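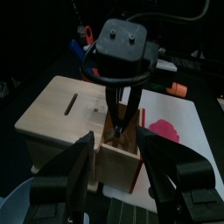
浅色原木盒,顶板上斜开一道窄长的槽。

小木盒、小柜门和拉手:日常保养与小修

2022年4月23日

家里的小木器很容易被忽略。大柜子坏了会请人来修,一只收纳盒的盖子翘了,多半就那么凑合用着,直到有一天盖不上。下面这些做法是我们栏目几年来陆续攒下的,有自己试过的,也有读者来信里写的,按材料和部位大致排了一下,可以挑着看。

一、没有上漆的原木盒

没上漆的木头吸东西很快。手上的油、茶杯底的水、酱油点子,沾上去当时擦掉不难,过一夜就渗进去了。新买回来的原木盒先用干布把里外擦一遍,再摸一摸边角和开槽的地方,有毛刺就用细砂纸顺着木纹轻轻带几下。砂纸裹在一小块软木上用,手指直接按着砂纸容易磨出凹坑。窄槽里面砂纸块进不去,可以把砂纸折成两层,插进去来回拉。磨完的木粉用旧牙刷刷出来,再用拧得很干的布擦一次,放到通风处晾透。

要不要上蜡看用途。放针线、钥匙、遥控器的盒子,薄薄上一层蜂蜡就够了,手感会好些,也不太容易留下手印。放茶叶、香料的盒子内壁不要上蜡,也不要上油,味道会串。放证件和纸张的盒子,外面可以上,里面留着不动,蜡没干透时纸会被染出油印。

上蜡的步骤:布上蘸一点,沿木纹薄薄推开,放20分钟,换一块干净的棉布擦到不粘手。多余的蜡不擦掉会积灰,边角发黑就是这么来的。我们用过的 Skiveo 木器蜡偏软,天热时要放在阴凉处,冬天反而好推。别的牌子也能用,买之前看一眼成分,里面如果加了染色剂,浅色木头会变黄。

已经有油点的,先别急着打磨。撒一层滑石粉或者玉米淀粉,盖上一张厨房纸,压一本书过夜,第二天刷掉。颜色浅下去但没有全消的话再重复一次。还是留着印子,才用砂纸,而且要把整个面都磨一遍,只磨那一小块会留下一个浅色的圆斑,比油点还显眼。

水渍发黑的情况不一样,那多半是木头里的成分碰到了铁。常见的是铁钉、铁罐、剪刀长时间压在潮湿的木面上。这种黑印可以用草酸溶液点涂,戴手套,开窗,浓度照包装上的说明来,涂完用清水布擦几遍。家里有小孩的话,这一步还是交给木工店去做比较放心。

二、盒盖发紧或者翘起来

梅雨季节来问这个的最多。木头吸潮以后横着木纹的方向会胀,盖子卡住多半是这个缘故。不要马上刨,也不要拿刀去刮。先把盒子打开,放在干燥的房间里几天,等它自己回去。很多人在最潮的时候把边刨掉一层,到了冬天盖子松得直晃。

等干了还是紧,就找出到底哪里在蹭。用软铅笔在盖子的边上涂一圈,合上再打开,铅笔印被抹掉的地方就是蹭的地方,只磨那里,磨两下试一次。磨好以后在接触面上擦一点白蜡烛,开合会顺很多。抽屉的滑道也可以这么办,肥皂虽然也滑,但会吸潮,用久了发黏。

盖板翘起来的,看是朝哪边弯。凹进去的那一面比较干。把凹面朝下放在一块微潮的毛巾上,上面压重物,隔天看一次。平了以后不要拿去晒,两面都要能透气,竖起来靠墙慢慢晾。薄板恢复得快,厚一点的要耐心。上过漆的板子这样做效果有限,水汽进不去。

格子盒的隔板松了,先拆下来把旧胶刮干净再粘。在旧胶上面再抹新胶是粘不牢的。白乳胶够用,涂薄薄一层,夹住,溢出来的胶趁湿用布擦掉,干了以后再擦就要动刀了,而且胶渍上面不吃蜡,会留下一条亮印。

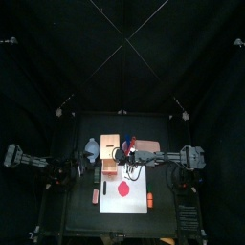
深色哑光桌面与桌上的小物件。

三、找一块合适的台面干活

修小东西最费时间的往往是找掉下去的零件。拉手上的螺丝、垫片,滚到地板缝里就没有了。桌面上先铺点东西:一块旧毛巾,或者一张软木垫。毛巾的好处是螺丝掉上去不弹,坏处是小钉子会勾在毛圈里,所以如果要用钉子,换成一块旧床单。

深色台面上找浅色的木屑和铜螺丝很方便,找黑螺丝就费劲,可以在手边放一张白纸或者一块白色的板,拆下来的零件都放在上面。拆的顺序也就是摆的顺序,从左往右排,装的时候倒着来。零件多的时候用鸡蛋盒,一格放一样。

哑光的深色桌面还有一个毛病,指印和胶印特别明显。用微湿的超细纤维布擦,擦完马上用干布收一遍。不要用带蜡的家具喷雾,喷几次以后会一块亮一块暗。已经喷花了的,用温水加一点点中性洗洁精,从一头擦到另一头,中间不要停。胶点等它干透,用塑料卡片的边斜着推,旧会员卡正好。

灯从侧面打过来比从头顶照好,划痕、凹坑、没磨平的地方一下子就出来了。台灯放低一点,放在不拿工具的那只手一侧,影子不会落在活儿上。

工具不用多。一把大小合适的十字螺丝刀,一把一字的,两个小木工夹,细砂纸,白乳胶,牙签,旧牙刷,一块软木。科勒(Gebhard Koller)在阿明(Amin)木工坊带过我们的读者班,他的要求是螺丝刀宁可多备一把,也别拿小一号的去拧。螺丝头拧花以后,换再好的刀也咬不住。真的拧花了,在刀头和螺丝之间垫一截宽橡皮筋,压住了慢慢转,有时候能出来。

四、圆木拉手松了

小柜门的拉手松动,有三种情况,处理的办法各不相同。

第一种,螺丝自己松了。开门,从里面把螺丝拧紧就好。拧到拉手不转就停,再使劲会把薄门板压出裂纹。过一阵又松的,在螺丝和门板之间加一片小垫片,或者在螺纹上缠一小段缝纫线,再拧进去。

第二种,拉手里面的孔大了。螺丝怎么转都不吃劲。把牙签蘸白乳胶塞进孔里,塞满,齐着孔口剪断,等一晚上,再把螺丝拧进去。火柴棍也可以,先把头去掉。孔特别大的用一小截圆木棒,敲进去,干了以后重新钻一个小孔。钻头要比螺丝细,钻之前在钻头上贴一圈胶带做记号,免得钻穿拉手的正面。

第三种,门板上的孔磨大了,拉手跟着歪。这时候光紧螺丝没有用,要么在里面加一片大垫片,要么把孔补上重打。补孔用木屑拌白乳胶,填得比表面略高一点,干了磨平。有颜色的门板,补过的地方总要上一点同色的漆,先在门背面试色。

换新拉手之前量一下螺丝的长度和门板的厚度。买来的螺丝常常偏长,拧到底拉手还在晃。不必重新去买,多垫一两片垫圈就行。

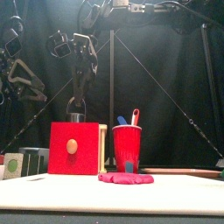

红色面板配圆形木拉手,后面是银色金属小桶。

五、有颜色的柜门怎么擦

红色、蓝色这类鲜艳的面板,最怕的是百洁布。粗的那一面擦过去,侧着光看全是细道子,颜色也跟着发灰。平时用软布蘸温水就够,拉手周围油多的地方,用棉签蘸一点洗洁精水绕着擦一圈。擦完用清水布过一遍,再用干布收掉。洗洁精水如果流进拉手根部的缝里,时间久了会有一圈黄印。

含酒精的湿巾有的漆受得住,有的不行。先在门的底边或者背面擦一下,布上有颜色就别再用了。红漆尤其容易掉色,第一次擦的时候最好用白布,掉没掉一眼就看得出来。

小磕碰露出木头的地方,不补也行,只是潮气会从那里进去,周围的漆慢慢起皮。简单的补法是用同色的丙烯颜料,拿牙签尖点进去,一次只点一点,干了再点,直到和周围平。不要用刷子刷一片。最后上一点透明指甲油也可以,亮度可能会比周围高一些,站远了看不出来。

靠窗的柜门颜色会慢慢浅下去,拉手取下来以后,底下那一圈还是原来的颜色。换拉手时新的比旧的小,这个圈就露出来了。阿皮亚(Selorm Appiah)的来信里提到过一个办法:垫一片薄木圆片,比旧拉手的印子略大,拉手装在圆片上。看上去像是本来就有的。

六、金属小桶和提梁

很多人拿小铁皮桶装夹子、画笔、餐具,好看也便宜。放在木柜上面或者旁边的时候,底下垫一块毛毡,铁皮的底边很硬,挪几次就能在木头上划出弧线来。桶里放过湿东西的,倒出来以后把桶倒扣晾干,接缝那里最容易藏水。

提梁是一根细铁丝的,两头勾在桶耳上。晃得厉害,用钳子把钩子稍微捏紧,钳口上缠一层布,不然会留牙印。捏得太紧提梁就放不倒了,捏一点试一下。提着勒手的,可以套一截切开的软管,或者用棉绳一圈一圈缠起来,绳头压在下面。

桶沿发乌,用软布蘸小苏打糊轻轻擦,擦完冲净立刻擦干。镀锌的桶不要用醋泡,泡完会出现白一块灰一块的花斑,恢复不了。已经有一点浮锈的,用揉成团的锡纸蘸水擦,擦完薄薄抹一层缝纫机油。装食物的桶不要抹油,生了锈就改去装别的。

刻了字或者贴了标签的,标签残胶用吹风机吹热以后慢慢揭,剩下的胶用食用油敷一会儿再擦。

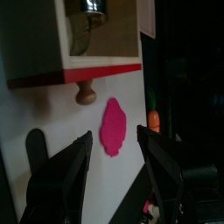
白色边框的敞口小柜,红色底边,下面是圆形木拉手。

文:塞塔雷·贾法扎德(Setareh Jafarzadeh),家居栏目编辑

七、小柜子里面

外面擦得勤,里面往往一年也不擦一次。敞口的小柜子比带门的更容易落灰,背板和侧板相接的那条缝是积灰最多的地方。吸尘器的扁嘴进不去,用一支干的油画笔从上往下扫,下面接一张折起来的纸。扫完再用微湿的布擦,布要叠成小方块,擦一下翻一面。

背板如果是薄的素面板,别用湿布反复擦,会起毛。已经起毛了的,干了以后用细砂纸轻轻磨平,再裁一张壁纸衬进去,用双面胶固定四个角就可以,以后脏了直接换。衬纸要比背板略小一点,四边留出缝来,塞得太满遇潮会鼓。

白色边框发黄,要先弄清楚是脏还是漆老了。用橡皮擦一小段,变白了就是脏,用小苏打水擦。没有变化的是漆本身黄了,只能重新刷。刷之前磨一遍,把灰擦净,里侧贴上美纹纸。漆要薄,刷两遍,第一遍干透了再刷第二遍。美纹纸在第二遍漆还没有全干的时候揭,拉起来的方向和板面斜着,等漆干硬了再揭,边上会带起一条一条的漆皮。

柜子的底边最容易碰坏,拖地的时候湿拖把蹭上去,日子久了底边发胀。给它加几个小脚垫,抬起来一点点就有用。毛毡的脚垫放在潮湿的地方会吸水,厨房和卫生间用橡胶的。橡胶脚垫在浅色地板上偶尔会留印,贴之前在不显眼的地方压几天看看。

柜子里有味道,先把东西全部拿出来,门开着晾两天,再放一小碗小苏打。咖啡渣要完全干的,半干的会发霉。樟脑丸不要和食品、儿童玩具放在一个柜子里。木头本身的味道,新柜子上常有,等一等就散了,着急的话可以用微湿的布把里面擦几遍,每次都晾透。

高一点的小柜子,尤其是把重东西放在上层的,请固定到墙上。里面的东西也按轻重放,重的在下,玻璃和金属的放在里侧。挂在里面的东西,比如小勺子、量杯,挂钩要用螺丝拧的,粘钩在素木头上粘不住,掉下来就把下面的砸了。

八、多长时间做一次

没有固定的说法,看用得多不多。我自己的习惯是这样:

换季的时候把拉手都摸一遍,松的当场拧紧。
原木盒手感发涩了再上蜡,不涩就不动。
潮湿的月份少擦水,多用干布。
5月以前把柜子里的衬纸换掉,赶在变潮之前。
修过的地方在门背面用铅笔写个日期,下次再坏就知道撑了多久。

读者问答

胡伯特·弗雷(Hubert Frei)来信问,原木盒放在浴室里行不行。可以放,但要离淋浴远,底下垫高,盖子不要盖严。盒子四面都上蜡,连底面一起,只上正面的话两边受潮不一样,板子会弯。如果浴室没有窗,还是换成塑料的或者搪瓷的。

科琳娜·普菲斯特(Corina Pfister)问,从旧货摊买回来的小木柜有细小的圆孔,轻轻一敲有粉掉出来,还能不能要。有新鲜的浅色粉末,里面很可能还有虫。先用塑料袋把柜子扎严,不要和家里别的木器放在一起,小件的可以装袋冷冻,冻上几天,取出来在袋子里回温以后再打开。大件的请专业的人来处理。处理完把孔用软蜡填上,过几个月再看有没有新的孔。

还有一位读者问,阿玛里(Amari)的小格柜买来少了一颗拉手螺丝,店里说配不到。把现有的一颗带到五金店去比就行,螺丝粗细和牙距对上了,长度可以自己调。拿不准的时候,把拉手一起带去,在店里拧进去试试。

下一期讲藤编筐的清洗和断条的修补,有想问的可以先寄到栏目信箱,信里最好写清楚筐子放在哪个房间,平时装什么。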